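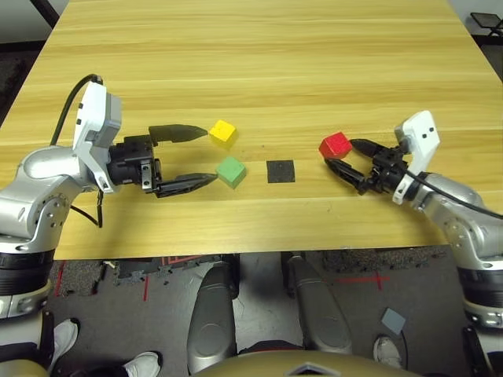
Jozefína Doležal asked that the grip-loss stop be treated as a safety item and assessed before the cable checks, as the arm carried on to the place position after the fault code was raised. The order below has been changed accordingly.

## Inspection checklist: two-arm cell, Gultham

Controller software: Navgate. Gripper supplier: Flimico. Fault code: 2241. Inspected in September.

- [ ] **1. Stop on grip loss.** FAIL. Code 2241 was logged and motion continued. Right arm restricted to reduced speed until Navgate settings are corrected.
- [x] **2. Emergency stop, both stations.** Pass. Both arms halted on each press.
- [x] **3. Gripper fingers.** Pass. No cracks or looseness found on either side.
- [ ] **4. Wrist cables.** Comment: slack to be re-measured with the arms at full reach. Tie points are to be agreed with Flimico.

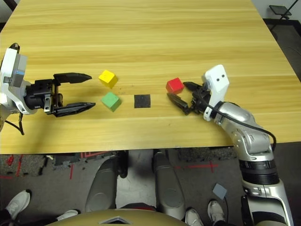
*Item 5: cube handling, right gripper open, red cube on the table.*

- [ ] **5. Repeat handling test.** Incomplete. 826 cycles recorded out of 3000 required. The test was suspended at the first occurrence of code 2241 and shall restart from zero.
- [x] **6. Floor marking.** Pass. Red tape present. Staff are reminded to remain clear of the arms while drives are enabled.
- [ ] **7. Fault log.** Export to the Tufa archive failed at entry 113. To be repeated before item 1 is re-inspected.

Result: not released for unattended running.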